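About the Grindik Robotics Club

Grindik is the after-school robotics club of Simard Technical School. We meet in room 14, on the second floor, and we are open to every student from the ninth grade up. You do not need to know programming before you join. Many of our members wrote their first line of code at one of our tables.

The club was started by Iestyn Prosser, who teaches physics at the school, together with Despina Chiriac from the computer lab. At first it was a small group that repaired old line-following cars. Later the school received a robot arm, and the students asked if they could use it for something more serious. Since then most of our work is about picking and placing: the arm must find an object on the table, take it with its two fingers, and put it in a bin. It sounds like an easy task. Our members can tell you how many afternoons it takes.

Students work in pairs. One student guides the arm and the other keeps the notebook, and after a while they change. Every attempt goes in the notebook, also the bad ones. In the last school year we saved 715 attempts, and the younger members used them to train a small program that they call Muditz. The name was chosen by vote and we do not know what it means.
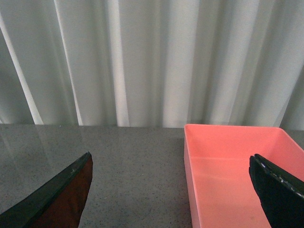 The program learns from what the small camera near the gripper can see, so the students learned to care about things like the background and the light. Ningsih Sinaga, who is now in the eleventh grade, wrote our checklist for preparing the table. It asks you to look at the fingers, the bin, the cloth behind the table and the lamp, in this order. We use it before every session, and new members must do it alone one time before they guide the arm.

Each spring we take part in the Delter Challenge, a regional competition for school teams. The teams receive the list of objects only on the same morning. This year we sent two teams. The first team came fourth in sorting, and the second team received the prize for the best notebook – we were very proud of this one, because the judges read it from the first page to the last.

Our coach for the competition is Dexter Cabanatuan. He is a former member of the club and comes back on Wednesdays when his university schedule allows it. Eluned Ruddock takes care of registration, permission forms and the key to the room. Please write to her if your child wants to visit us. A visitor can stay for two sessions before deciding.

There is no fee for members. Students should bring a notebook, a pencil and closed shoes, and long hair must be tied when the arm is moving. Laptops are available at the club, but they stay in the room.

The club is closed during the summer. We begin again in the second week of September, and new members are welcome also later in the year if there is a free place. The next project is not decided yet. Some students want to fold small towels with the arm, others want to continue with the bin and make Muditz faster.

Page updated Friday, June 27, 2025

Contact: Eluned Ruddock, school office | © Grindik Robotics Club, Simard Technical School | Back to top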